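I got to Pledton House ten minutes early, which was a mistake, because move-in week had already started and there was one elevator and a whole lot of mini fridges. Mercedes Paucar waved at me over somebody's rolled-up mattress topper and yelled that she'd be right there. She was not right there! I sat on a beanbag and ate a complimentary granola bar.

Mercedes runs resident life at Pledton, the student building on Grellton Street, and I wanted to talk to her about roommate matching. I had a terrible roommate my first year (he ironed at 2 a.m., every night) and I've always wondered who put us together.

"A spreadsheet put you together," she told me once we'd finally found a quiet corner. "A spreadsheet and somebody who wanted to go home."

Her version is a form with ten questions, and she's pretty fierce about what goes on it. She won't ask people if they're neat. "Everybody's neat on a form. I ask when they last washed a pan." She doesn't ask about majors either, and she used to. The old form put engineering students with engineering students, and she says all it got her was four people in one apartment with the same exam on the same morning and one shower.

So what does she look for? Sleep, mostly. Then guests, then the thermostat. "I can put a metal drummer with a kid who's never missed church and they'll be fine if they both go to bed at eleven," she said. "Put two best friends from high school in there, one's up at five for rowing, and I'm getting emails by November."

I asked about those best friends, since I figured that would be the easy case. Mercedes made a face. She'll honor the request if both people make it, separately, without seeing each other's form. Some years it's one of them who asks and the other who quietly doesn't, and she has never told either one. "I say we couldn't make it work with the floor plan. I'm very good at floor plans."
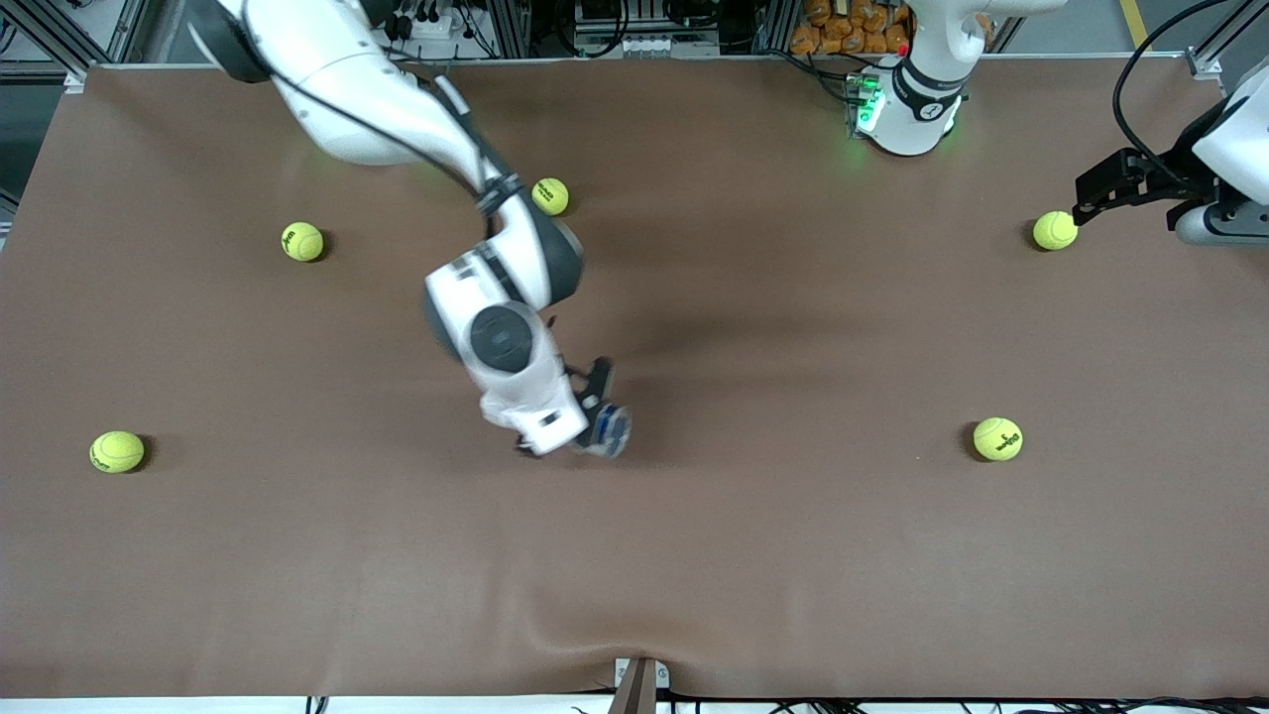
We got interrupted right about then by a dad who wanted to know if his daughter could switch to a window facing the courtyard. (She could, in a week, if no one else claimed it.) When Mercedes sat back down I asked how many people do end up moving.

"Last year, some 5 percent. I want it lower, but I don't want it at zero. Zero means people are scared to ask me."

Before Pledton she worked at Quartey Hall, across the river, where a room change took a written statement and a meeting with both roommates present. She hated those meetings. Now you fill in half a page, you don't have to say why, and she comes by for coffee. Two visits usually does it, she says, and plenty of times the fix is a second trash can.

I had to ask about my ironing guy. She thought about it for longer than I expected.

"Did you ever tell him it bothered you?"

I did not. I bought earplugs and complained to my mother.

"Yeah," she said. "That's most of my job."

Fall rooms at Pledton are full, but there's a waitlist at the front desk, and Mercedes says the Plurnon Avenue annex still has a few shared apartments for spring. Fill out your own form, please. She can tell when a parent did it.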